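3.2 Bag Reuse Among Participating Households

The survey was carried out in Pirkham and Kastham in August and covered 100 households. Each household was asked how it carried groceries home, how many bags it kept, and when it had last thrown one away. Answers were recorded on paper forms and entered by the Bevan office under the direction of Lowri Phillips. Households that had moved during the month were left out of the analysis.

Cloth bags were kept longer than any other type. Several respondents reported using the same bag for many years, often for tasks other than shopping, such as storing tools or carrying library books. Wear at the seams was the most common reason given for retiring a bag. 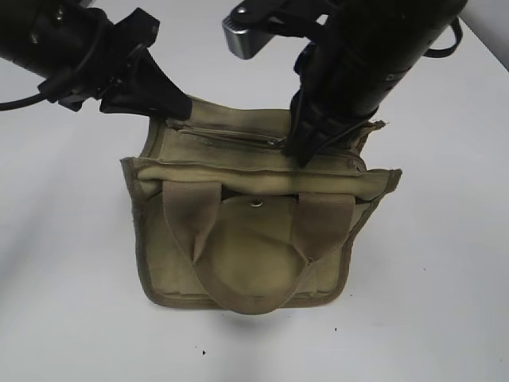
Figure 4. A small canvas tote with worn seams.

Washing habits varied more than expected. In Pirkham, 31 households said that they had never washed a cloth bag, and most of these used separate bags for meat and produce. Kastham respondents washed more often but owned fewer bags. The difference may reflect access to laundry facilities, a point that the earlier Vistedel study raised but did not test. Income was not a useful predictor of bag age in either town. Section 3.3 considers whether store charges changed the number of new bags that households bought.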